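Flumari bin-picking cell: where we are with the safe-practice work, May

Hi all, this is the progress report for the second stretch of the grant, the part where we stop writing rules on a whiteboard and start living with them.

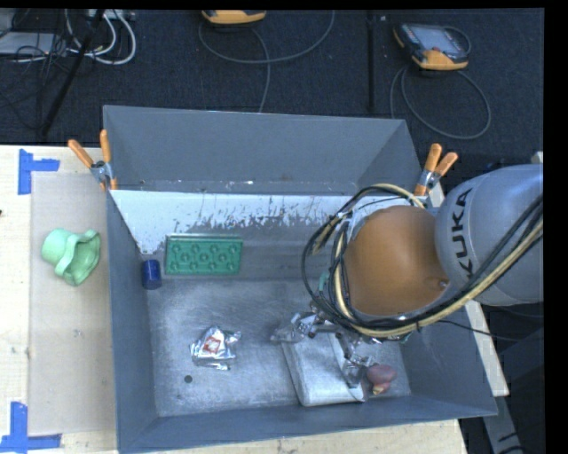
Your program office read my last draft and wanted to know why we need house rules at all when the robot and integration standards already exist. Fair question, and it came up twice in the comments, so let me take it first. The standards tell us what a safe cell has to achieve. They don't tell a tired grad student at 6 p.m. which clamp to check before pressing start. Our rules fill that gap, and each one points back to the clause it came from.

So, what got done. The written procedure (we call it Gukano, after the shared folder it started in) is at version four and fits on two pages. It was eleven pages in the winter and people skimmed it, me included! The short version covers who may hold a teach pendant, where pendants go between runs, how the bin gets clamped, what may go in it, and what to do when the gripper gets stuck on something.

We logged 500 supervised picks under the new procedure. The first 200 were at reduced speed with a person on the enabling switch the whole time, and I'd like to keep that for anyone new to the cell. After every batch the operator filled in the checklist, and we ended up with 87 comments in the margins. Most were gripes about wording, which I love, because those are easy to fix. A handful were serious. The best one pointed out that our rule on cable slack talked about the arm at rest and said nothing about the wrist rotated as far as it goes. That's now its own line, with a slow full-range move before the first pick of the day.

Marking out the table with tape was cheap and I wish we'd done it sooner. Anything that isn't part of the test stays out of the marked area, and the bin goes back to the same spot after cleaning.

Two things are behind. The outside review by Nuttall slipped a month while we argued over the stop-time measurements (we're redoing them with the heavier gripper, my call). And the training module on Ernia has slides but no quiz yet.

Money is fine. We've spent $200 less than planned on fixtures, and I'd like to move that to floor cable covers if you're OK with it. A one-line email will do.

Next up: the Nuttall visit, the repeat stop-time tests, and a first try at having another lab run the procedure cold, with none of us in the room to explain it.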